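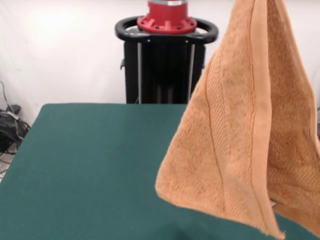 Line drying through the winter

I stopped using the dryer in October, when the drum bearing went and the repair quote came back higher than I wanted to pay. The plan was to buy another one after the holidays. It is now March and I still haven't, so I thought I would write down how it has gone, mostly for my sister, who keeps asking.

The house is small and has one bathroom, one hallway and a back room that gets sun until early afternoon. Outside I have a single line from the porch post to the fence. It was strung by the last owner and it sags in the middle, so anything long has to go at the ends. I keep meaning to tighten it. Alby Partington next door has one of those folding umbrella lines and says he would not go back, but he has a flat yard and mine slopes.

Outdoors

Cold is less of a problem than I thought it would be. On a dry day with some wind, shirts come off the line nearly done even when it is 34 degrees out. They feel stiff and a little damp, and half an hour over a chair finishes them. What does not work is a still, gray day. I have left sheets out from eight in the morning until dark and brought them back in as wet as they went out.

I used to check the forecast for rain only. Now I look at the wind first, then the humidity. If there is no wind I don't bother.

Jeans go up by the waistband, inside out, with the pockets pulled out. Socks I do indoors. Clipping socks to a line with cold fingers is a job I did twice.
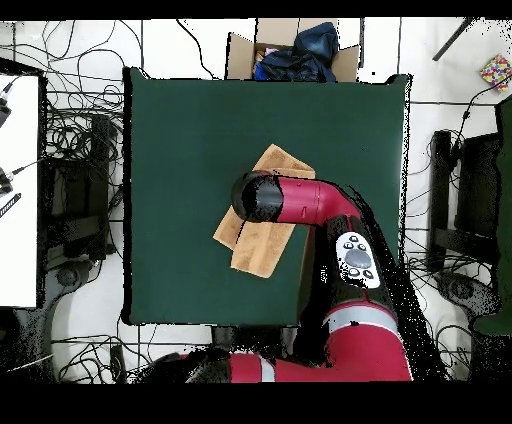 The indoor rack is a Tapsell, the tall kind with three levels that fold down. I paid 30 dollars for it secondhand from Coralie Whitcombe, who had moved into an apartment with a dryer in the unit. One of the feet is missing its rubber cap, and it scratched the floor in the back room before I noticed. There is a piece of old sock over it now.

It holds one full load if I don't include sheets. I leave an empty rail between heavy things, which means sweatshirts take up more of it than seems fair. Everything gets turned over before bed. A load hung at seven in the evening is usually dry by the next evening, except for waistbands and hoods.

Moisture was the part I worried about. The back room window had water on the inside every morning in November. I bought a small Benent dehumidifier, which is loud, and I run it with the door shut for a few hours after hanging a load. The window has been mostly clear since then. I empty the tank into the mop bucket.

Towels

These are the main complaint in this house. Air-dried towels are rough, and there is no way around that completely. Shaking them hard before hanging helps some. So does using less detergent; I was putting in twice what the box says. I tried vinegar in the rinse for a month and could not tell any difference, so I quit.

My sister says to take them to the laundromat for ten minutes once they are dry. I did that one Saturday with every towel we own and they did come out softer. It lasted until the next wash. I have decided I can live with rough towels.
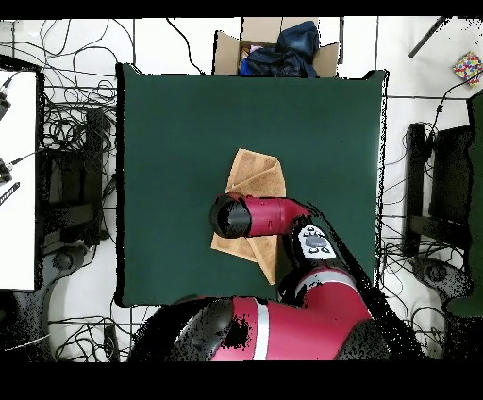 Folding has changed a bit too. With the dryer I would leave a load in the basket for days. Things on a rack are in the way, so they get folded and put away as they come off. I do the flat pieces first and leave the fitted sheet for last, and the fitted sheet still goes into the closet as a lump.

The electric bill is lower, though the dehumidifier eats into it and we also had a mild January, so I am not going to claim a number.

I am still going to replace the dryer at some point, probably with a smaller one, for sheets and for weeks when somebody is sick. Before that I want to fix the outside line. The hardware store has a ratchet tightener, and the hook in the fence post needs to come out and go back in higher.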